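# The long way round to a good loaf

The bakery at Vollthorpe opens at eight, and by then the first two batches of rye are already gone. They go to the hotel, the school and a café by the station. What is left on the shelves is for the village, and most of it has been spoken for since the day before.

Oksana Pavliuk took the lease on the building five years ago. It had been a shoe repair shop, and before that a place that sold paraffin and lamp wicks. The floor sloped, and still does. A ball of dough left near the back wall will slowly lean towards the street. She moved the proving shelves to the front during her first winter and has left them there.

She bakes four kinds of bread and one kind of bun. The list has not changed since she opened, apart from a short trial of a potato loaf that sold well and took too long to make. People still ask for it.

"I can do a few things properly or a lot of things badly," she says. "The potato bread was good. It also meant getting up at one in the morning."

The rye is the one people travel for. It is dense and dark, with a sourness that comes on late, and it keeps for a week if it is wrapped in a cloth. The starter came from her aunt in a jam jar and is fed twice a day. Pavliuk calls it Pylypenko, after a schoolteacher who was bad-tempered until he had been given his lunch. In summer it needs cool water and a shorter rest. In January it can sit for half the night and barely move.

Much of the work is waiting. The flour and water are mixed in the afternoon, left, mixed again with salt, and left again. The dough is too wet to knead in the usual way, so it is folded over on itself with damp hands and scraped into tins. A home baker used to white bread will think something has gone wrong at this stage and add more flour. Pavliuk runs a class for beginners every May, and she spends a good part of it taking the flour away from people.

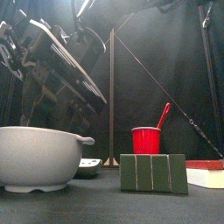

The flour itself comes from Stunum, a water mill on the far side of the valley. Regula Strebel has run it for most of her working life. She grinds rye, spelt and a little barley, and sells in 25-kilo sacks to bakers and in paper bags to anyone who knocks. The road in is poor and there is no sign.

Strebel buys grain from farms she can reach in a morning's drive. A wet harvest means a flour that behaves badly, and she rings her bakers to warn them before the first sacks go out. In the last bad year she told Pavliuk to use less water and a hotter oven, and to expect complaints anyway. There were a few. The crumb was sticky for most of that autumn and the loaves came out flatter than usual.

Flour this fresh also changes in the sack. It can taste of grass in the first days and settles down after a fortnight or so. Large mills blend their grain to iron out the differences between one field and the next. Stunum is too small for that, and Strebel does not seem sorry.

"If it tasted the same every month I would wonder what I was doing wrong," she says.

The price is the difficulty. A large rye at Vollthorpe costs more than twice what a supermarket asks for a loaf of similar size. Pavliuk sells half loaves and quarter loaves for this reason, cut to order, and marks down whatever is left in the last hour. She has thought about a second shop in Trirnusden, where rents are higher but so is the number of people walking past the door. So far she has only gone as far as looking at one empty unit. It had no room for an oven, and she did not want to drive bread over the hill each morning.

For anyone who wants to try rye at home, her advice is short. Start with 500 grams of flour and a single tin. Grease the tin well, right into the corners. Leave the loaf alone for a full day after baking, even though the kitchen smells of it, as a rye cut warm will gum up the knife. Write down the temperature of the room each time.

Pavliuk keeps her own notes in a school exercise book by the till. The last entry on the day I visited said the kitchen was cold, the starter was slow and the second batch should have had another half hour.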